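From: Dagmar Štefanec
To: cell-maintenance list
Date: Sunday, March 10, 2024
Subject: Re: Jestura cell, finger offset after screw change

Mohcine Ghoneim wrote:
> Left finger closes short of the zero mark. Log gives 1,191 counts at
> contact, the setup sheet says 1,229. Screws were changed on both
> fingers. Is this the encoder, or did I seat something wrong?

Mohcine,

Don't touch the encoder yet. A finger that sits proud on its mount will shift the contact count by that much. Back off both screws on the left finger, push the bracket flat against the linkage, and retighten in 2 passes. Then home the gripper and read the count again with nothing between the fingers.

For the approach check I use the toy kitchen set at the Plilludcombe bench. Open the fingers fully and bring the left one toward the saucepan handle. Leave the glass lid on. 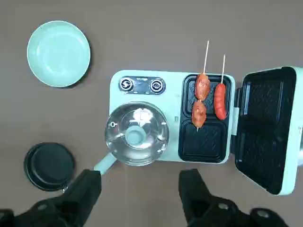
Does the wrist camera need to be recalibrated after the fingers come off?
Only if its bracket was loosened too; the fingers mount separately and the camera offset stays as stored.

Once the count is back at 1,229, run the knob approach at low speed. Stop short of contact and compare the left fingertip with the lower edge of the left knob. If the tip drifts sideways between runs, look at the linkage bolts before you look at the software. Souad Metwally had the same symptom on the Zevance cell in May and it was one linkage bolt backed out by a quarter turn.

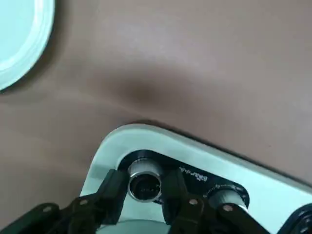
Knob approach, left fingertip just short of the left knob.

Run 20 cycles and send me the log. If the count still wanders, Ismail Ragab has the spare finger set and the old setup sheet. The sheet on the shared drive has the right numbers but the wrong screw length in the parts table. I've asked Kyung-hwa Cho to fix it.

Dagmar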